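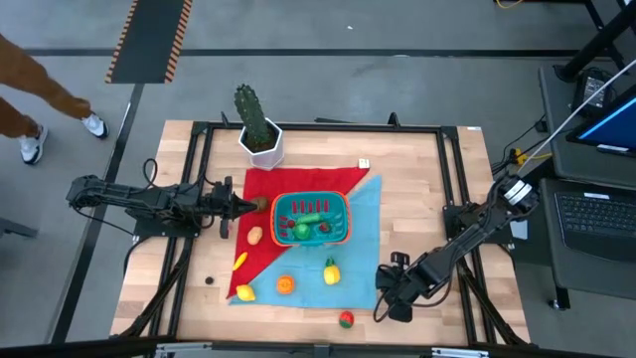

Materialstelle Ivalen
Ausleihe und Bestandspflege, Bereich Spiel- und Sprachförderung

An: Verteiler der ausleihenden Einrichtungen
Betreff: Re: Spielkiste »Markt und Küche«: Packordnung, Tücher, Reinigung

Sehr geehrte Damen und Herren,

auf die unten wiedergegebene Anfrage der Einrichtung in Clerklow antworten wir über den Verteiler, weil uns in den vergangenen Monaten mehrere Schreiben ähnlichen Inhalts erreicht haben. Die folgenden Angaben gelten für alle Kisten der Reihe »Markt und Küche«, gleichgültig, ob sie über Ivalen oder über die Nebenstelle Gellthorpe bezogen werden.

> Sehr geehrte Damen und Herren,
>
> wir haben die Spielkiste »Markt und Küche« im laufenden
> Ausleihzeitraum in zwei Gruppen eingesetzt und möchten vor der
> Rückgabe einige Punkte klären.
>
> 1. Auf dem Packzettel ist von einem Tuch die Rede, in unserer
> Kiste lagen jedoch ein rotes und ein hellblaues. Gehören beide
> zum Bestand?
>
> 2. Sollen die Lebensmittel im Korb oder lose in der Kiste
> zurückgegeben werden? Beim Auspacken lagen einige Teile im Korb,
> andere darunter.
>
> 3. In der Gruppe der jüngeren Kinder wurde mit dem Material viel
> im Mund geprüft. Welche Art der Reinigung ist zulässig, und wer
> führt sie durch?
>
> 4. Die Kolleginnen und Kollegen haben gefragt, ob es zu der Kiste
> eine Anregung für den Einstieg gibt. Das Begleitheft fehlte.
>
> Für eine Antwort vor Ablauf der Ausleihe wären wir dankbar.
>
> Mit freundlichen Grüßen
> Kindertagesstätte Clerklow, Gruppenleitung

Zu Punkt 1 (Tücher)

Beide Tücher gehören zum Bestand. Der Packzettel stammt aus der ersten Auflage der Kiste, in der nur ein Tuch enthalten war, und wird im Juli ausgetauscht. Bis dahin bitten wir, auf dem vorhandenen Zettel handschriftlich »2 Tücher, rot und hellblau« zu vermerken.

Die Tücher dienen als Spielfläche. Sie können nebeneinanderliegen, etwa als Verkaufsstand und Küche, oder so übereinandergelegt werden, dass sich die Fläche entlang der Diagonale in eine rote und eine blaue Hälfte teilt. Die zweite Anordnung hat sich in der Sprachförderung bewährt. Der Korb steht dann auf der Trennlinie, und die Kinder erhalten Aufträge wie »Leg die Banane auf das rote Tuch« oder »Die Ananas soll zum blauen«. Auf einem hellen Tisch sind beide Farben auch für Kinder in der zweiten Reihe gut zu unterscheiden.

Falten brauchen nicht ausgebügelt zu werden. Die Tücher sollten aber nicht so weit über die Tischkante hängen, dass ein Kind sie im Vorbeigehen mitziehen kann.

Zu Punkt 2 (Korb und Lebensmittel)

Der türkisfarbene Korb mit den orangefarbenen Griffen wird bei der Rückgabe als Erstes in die Kiste gestellt. Die Griffe werden dazu auf den Rand heruntergeklappt. Stehen sie aufrecht, schließt der Deckel der Kiste nicht, und beim Nachdrücken sind uns im letzten Ausleihjahr zwei Griffe gebrochen.

In den Korb gehören die kleineren Teile. Gurke und Apfel liegen zuunterst, darüber folgen die losen Kleinteile. Banane, Kartoffel, Zitrone, Orange und Ananas kommen in die Kiste neben den Korb. Die Ananas wird wegen der Blattkrone hingelegt und nicht unter andere Teile geschoben. Die Tücher werden gefaltet und obenauf gelegt.

Die Kiste umfasst ohne Korb und Tücher 21 Teile. Wir bitten, sie vor der Rückgabe mit dem Packzettel abzugleichen und fehlende Teile auf der Rückseite einzutragen. Ein einzelnes fehlendes Teil wird nicht berechnet. Es muss uns jedoch bekannt sein, damit die nachfolgende Einrichtung keine unvollständige Kiste erhält.
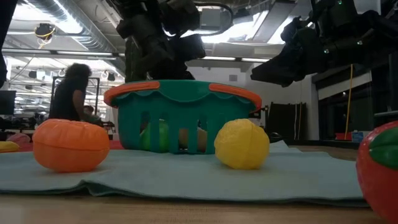 Für die Arbeit am Tisch empfehlen wir, zu Beginn nur zwei oder drei Früchte neben den Korb zu legen und die übrigen darin zu lassen. Durch die Schlitze der Korbwand lässt sich ein Teil des Inhalts erkennen, aber nicht jedes Stück eindeutig bestimmen. Das Vermuten (»Ich sehe etwas Grünes, etwas Rundes«) gehört zu den ergiebigsten Sprechanlässen der Kiste und erfordert keine weitere Vorbereitung. Auch die Oberflächen eignen sich zum Benennen. Die Zitrone ist narbig, die Orange zeigt feine Linien, und beide lassen sich bei entsprechender Übung mit geschlossenen Augen auseinanderhalten.

Der Größenunterschied zwischen den Teilen ist gelegentlich beanstandet worden. Die Teile stammen aus verschiedenen Lieferungen und sind nicht maßstäblich aufeinander abgestimmt. Ein Austausch ist aus diesem Grund nicht vorgesehen.

Zu Punkt 3 (Reinigung)

Die Grundreinigung führt die Materialstelle nach jeder Rückgabe durch. Sie dauert je Kiste rund 47 Minuten, einschließlich der Sichtprüfung auf Risse und scharfe Kanten. Die Einrichtungen werden gebeten, das Material in folgendem Zustand zurückzugeben:

Kunststoffteile und Korb: mit handwarmem Wasser und mildem Spülmittel abgewaschen, vollständig getrocknet. Bitte keine Spülmaschine, auch nicht im Schonprogramm. Bei mehreren Teilen hat sich dort die Naht geöffnet, und eingedrungenes Wasser ist kaum wieder zu entfernen.

Tücher: ausgeschüttelt. Bei sichtbarer Verschmutzung können sie in der Einrichtung gewaschen werden, das rote und das hellblaue getrennt voneinander. Ein Wäschetrockner ist nicht zu verwenden.

Desinfektionsmittel: nur nach Rücksprache. Ist in der Gruppe während des Ausleihzeitraums eine meldepflichtige Erkrankung aufgetreten, vermerken Sie dies bitte außen auf der Kiste. Wir reinigen sie dann gesondert und geben sie frühestens nach 21 Tagen wieder aus.

Teile, die im Mund waren, sind noch am selben Tag abzuwaschen. Für Gruppen mit Kindern unter drei Jahren weisen wir erneut darauf hin, dass die Kleinteile vor dem Einsatz zu entnehmen und außerhalb der Reichweite der Kinder aufzubewahren sind. Dies steht auch im Begleitheft, wird aber nach unserem Eindruck häufig überlesen.

Zu Punkt 4 (Begleitheft)

Das Begleitheft ist unter der Bestellnummer 401 bei der Nebenstelle Gellthorpe erhältlich und wird der Einrichtung in Clerklow ohne gesonderte Anforderung zugesandt. Es enthält vier Einstiege. Für altersgemischte Gruppen raten wir zum zweiten, »Einkaufen mit Merkzettel«. Ein Kind erhält einen mündlichen Auftrag über zunächst zwei Gegenstände, holt sie vom Tuch und legt sie in den Korb, die Gruppe prüft anschließend gemeinsam. Die Zahl der Gegenstände wird erst erhöht, wenn der Auftrag mehrmals ohne Nachfrage gelungen ist.

Die Bezeichnungen im Heft sind verbindlich, soweit die Kiste für Sprachstandsbeobachtungen genutzt wird. Für den freien Einsatz gilt dies nicht. Nennt ein Kind die Kartoffel einen Stein oder die Zitrone ein Ei, so ist das eine Mitteilung, an die man anknüpfen kann.

Ersatzteile

Einzelne Lebensmittel werden weiterhin über die Firma Najjar nachbeschafft. Wir bitten die Einrichtungen, verlorene Teile nicht selbst zu ersetzen. In mehreren Kisten fanden sich zuletzt fremde Stücke, deren Herkunft und Eignung wir nicht prüfen konnten und die deshalb ausgesondert wurden. Sollte Ihnen ein solches Teil fehlen, kann es bis Ende Juli in Ivalen abgeholt werden.

Rückfragen richten Sie bitte an die Materialstelle und nicht an den Verteiler. Verlängerungen der Ausleihe sind wie bisher schriftlich zu beantragen, solange keine Vormerkung vorliegt.

Mit freundlichen Grüßen

Materialstelle Ivalen
Ausleihe und Bestandspflege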